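マグとかごの写真帖 コップの居場所さがし

01/10/2023 更新

食器のなかで何がいちばん好きかと聞かれたら、迷わずマグカップです。お皿は真っ白なもので統一できるのに、マグだけはどうしても揃えられないんですよね。色も高さも口の広さもばらばら、持ち手の形もばらばら。お店で手に取って、持ち手に指がすっと入ったらもうだめで、気がつくとレジに並んでいます。

で、そうやって集まったものをどう並べるか、という話をこのページではずっとしています。前回は吊り戸棚の中の話でしたが、今回は車輪つきのワイヤーのかごです。食器洗い機の下段や上段に入っている、ころころ引き出せるあれ。あのかごにマグをどう置くと気持ちよく収まるのか、写真といっしょにだらだら書いていきます。お茶でも飲みながらどうぞ。

かごにマグを詰める

いちばん場所をとるのは、黒くて口の大きい、オレンジの模様が入ったマグ。持ち手も太いので、隣に何を置くかがなかなか決まりません。ピンクの小さな持ち手のものと、濃い緑系のものは底を上にして奥のほうへ。切子っぽく面のついた透明なグラスは、透明な持ち手つきのガラスマグの後ろです。色のあるものと透明なものが隣り合うと、それだけでちょっと嬉しい!
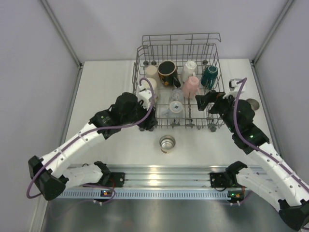

Duangjai Kongkaewさんからは、マグの持ち手は全部同じ向きに揃えないと落ち着かない、というコメントをいただきました。右利きなら右手前に向けておくと、片づけるときに次々つかめて速いんだそうです。ただし大きいマグがひとつ混じると列が崩れるので、大きいのだけは別の段に追い出す、とのこと。徹底していますね……。

わたしも真似してみたんですが、うちの顔ぶれだと三日で挫折しました。持ち手が大きく張り出したものと、指が二本しか入らないようなものが混ざっているので、同じ向きにすると間が妙に空いてしまうんです。大きな持ち手の下に小さいカップの肩がくるように、互い違いにするほうがうちには合っているみたい。見た目はにぎやかになりますが、まあ、マグですから。

それと、口の広いものを先に置くか、最後に置くか問題。わたしは断然、先です。大きいのを奥に据えてから、隙間を小さいもので埋めていく。旅行かばんに靴から入れるのと同じ考え方です。逆に小さいものから並べていくと、最後に大きいマグを持ったまま、どこにも置けずに立ちつくすことになります(何回もやりました)。

ワイヤーの間隔も、使ってみるまで気にしたことがなかったところです。目が粗いかごだと、底の小さいカップは傾くんですよね。縁がワイヤーの間に落ちて、隣にもたれかかる。もたれた先がガラスだとひやっとするので、細身のカップの隣には、なるべくどっしりしたものを置くようにしています。

あとは、入りきらなかったものをどうするか。前は意地になって押し込んでいましたが、いまは最後のひとつは手前に出しておきます。次の回に一番乗りさせてあげればいいので。

ガラスは誰の隣に置くか

ガラスのグラスについては何度もご質問をいただいていて、そのたびに違うことを答えている気がします。すみません。いまの考えを書いておくと、ガラス同士をくっつけない、これだけです。

以前はガラスだけを一か所に集めていました。きれいなんですよ、透明なものが固まっていると。でもかごを押したり引いたりするたびに、ちりちり鳴るんです。あの音が苦手で苦手で。間に厚手のマグをはさむようにしたら、ずいぶん静かになりました。

持ち手のあるガラスマグは、持ち手が何かに当たらない向きを先に決めて、それから本体を下ろします。持ち手の付け根って、ぶつけるとあっさりいきますから。8月に、お気に入りだったBonsuの耐熱マグをそれで割りました。容量が200ミリリットルで、朝のカフェオレにぴったりだったのに。まだ同じものに出会えていません。

面のついたグラスのほうは、わりと放っておいても平気です。厚みがあるし、重さもあるので、自分で勝手に落ち着いてくれます。ただ、面の谷のところに茶渋がたまりやすくて、麦茶の季節は細いブラシが欠かせません。ブラシは古い歯ブラシで十分。わたしは持つところに赤いひもを結んで、洗面所のものと間違えないようにしています。

詰めない日もある

ぎゅうぎゅうに詰めるのも楽しいんですが、少なめに置いたときの余白もいいものです。クリーム色のマグは上を向いて、持ち手がこちら向き。ひとまわり小さいベージュのカップがすぐ後ろに控えていて、なんだか親子みたいでしょう? 緑のマグは横になっていて、手前の台の上には茶色い紙を巻いた缶も立っています。
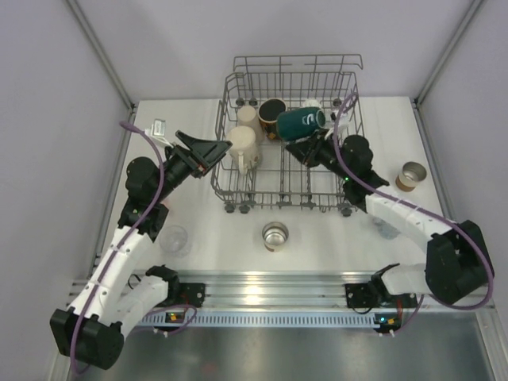 缶をコップの仲間に入れる

缶の話、書きたくてうずうずしていました。わたしは空き缶をよく取っておきます。口がきれいに切れている缶だけですが、紙の巻いてあるのが特に好きで。コーヒーの缶だったり、ココアだったり、ナッツだったり。中身がなくなっても、紙の色が台所に合うとどうしても捨てられません。

何に使うかというと、まずスプーン立てです。背の低いティースプーンは普通の箸立てだと沈んでしまうので、低めの缶がちょうどいい。それから、茶こしの受け皿の代わり。買ったままの輪ゴム。レシート。ひどいときは飴。

ただ、紙巻きの缶は水まわりから離しておくのがうちの決まりです。一度、流しの脇に置きっぱなしにして、紙がふやけて波打ってしまいました。乾かしても元の顔には戻らないんですよね。それ以来、棚の27センチの高さのところに缶の列を作って、そこより下には下ろさないことにしています。27センチというのは、うちの水はねがどこまで飛ぶかを見ながら決めた高さです。蛇口が古くて、とにかくはねるので。

マグと缶を一緒に並べるときは、高さをずらすと楽しいです。低いマグ、高い缶、中くらいのカップ。全部同じ高さだと売り場みたいになってしまうので、ちょっとでこぼこさせるくらいが台所らしいかなと。

横向き、下向き、上向き

マグの向きについては、家族の間でも意見が割れます。

わたしは、棚では上向き派です。次に使うとき、そのまま手に取って注げるのがいい。母は下向き派で、ほこりが入るのがいやだと言います。言われてみればその通りなんですが、下向きに伏せておくと、口の縁が棚板に触れるほうが気になってしまって。結局うちでは、毎日使うものは上向き、たまにしか使わないものは下向き、と分けてあります。お客さま用は布巾をかぶせて上向き。ややこしいですか? ややこしいですよね。でも慣れました。

かごの中では当然下向きのほうが水が切れます。底にくぼみのあるマグだと、伏せたときに底のほうに水たまりが残ってしまうので、そういう子はほんの少し傾けて置いてあげる。ワイヤーの継ぎ目に縁をひっかけると、うまく傾いてくれます。何もひっかけるところがないときは、隣のマグの肩を借ります。

横向きは、仮置きの姿勢です。洗い桶から出したばかりで、どこに置くか決めかねているときの。転がるのがこわいので、持ち手を下にして支えにします。丸い持ち手だとこれが安定しないので、わたしは角ばった持ち手をひいきしています。

かごのことも少し

マグばかり褒めているとかごに悪いので、こちらも。

ワイヤーのかごは、三つ使いました。最初のはFurnisの棚置き用で、車輪なし。丈夫でしたが、奥に入れたものが取れなくて、手前ばかり使っていました。つぎがGuroleckの浅いかごで、これは背の高いグラスが棚板につっかえて断念。いまは植木鉢の受け皿を入れています。意外と似合います。

車輪つきのいいところは、なんといっても奥まで見えることです。引き出せば後ろの列もすぐ目の前にくるので、奥のマグを忘れません。わたしは見えないものから順に忘れていくたちなので、とてもありがたいです。戸棚の奥から、去年さんざん探したカップが出てくる、ということがなくなりました。

手入れは、車輪に糸くずや髪の毛が絡むので、月に一度、楊枝でほじります。地味な作業ですが、くるくる回るようになると気分がいいですよ。ワイヤーの交わるところは水あかが白く残りやすいので、クエン酸を含ませた布でひとつずつ。テレビを見ながらやると、けっこうあっという間です。

留め具のついたかごは、その裏側も忘れずに。わたしは長いこと気づかずにいて、外してみたら、まあ、書かないでおきます。

最近お迎えしたもの

Clutwoodの木のふたを買いました。700円。マグの口にのせる丸いふたで、紅茶を蒸らすときに使います。大きさが二種類あって、わたしは大きいほうにしました。口の広いマグにのせたかったので。裏返せばコースターにもなるし、クッキーをのせてもかわいいし、来月もう一枚買ってしまいそうな予感がしています。

木なので長く水につけておくのはだめ。さっとすすいで、立てて乾かします。かごの中に入れると平たすぎてワイヤーの間にするりと落ちるので、うちでは布巾の上です。

次に欲しいのは、持ち手のない湯のみ型のカップ。持ち手がないと重ねられるし、かごの中でも融通がきくし、いいことばかりに思えます。でも熱いお茶を入れたら持てないのでは、という心配もあって、まだ決心がつきません。使っている方がいらしたら、ぜひ下のコメント欄で教えてください。分厚いやつがいいのか、薄いやつがいいのか、そこからもう悩んでいます。

次回は、ふきんの干し方の写真を載せます。洗濯ばさみの話が長くなりそうです。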